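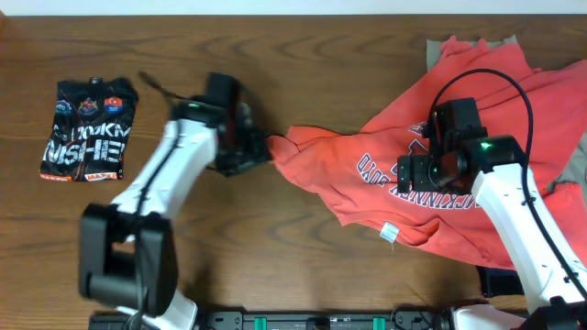

Section 4: Folding your first load

Can a machine do your laundry yet? Sort of, and I'd rather you hear that from me before you set up the Pludeson kit. T-shirts are the easy part. A small one like the black shirt on the left folds into a tidy bundle, but a big hoodie is a different animal — thick, bunchy, and full of places to grab wrong. With one arm pinching the left edge and the other down on the lettering, you can see how much cloth there is to sort out.

1. Clear a space on the table and switch on both arms.

2. Lay one garment within reach of both grippers. Don't bother smoothing it.

3. Pick "Fold" in the Tavness menu and press Start.

4. Stand back until both arms are parked.

Note: My hoodies take about 8 minutes each, and I still redo the sleeves on plenty of them. I can beat that by hand without trying!

Caution: Keep your fingers off the cloth while the arms are moving. If a gripper snags, press Stop first, then free the fabric.

Drawstrings are covered in Section 5.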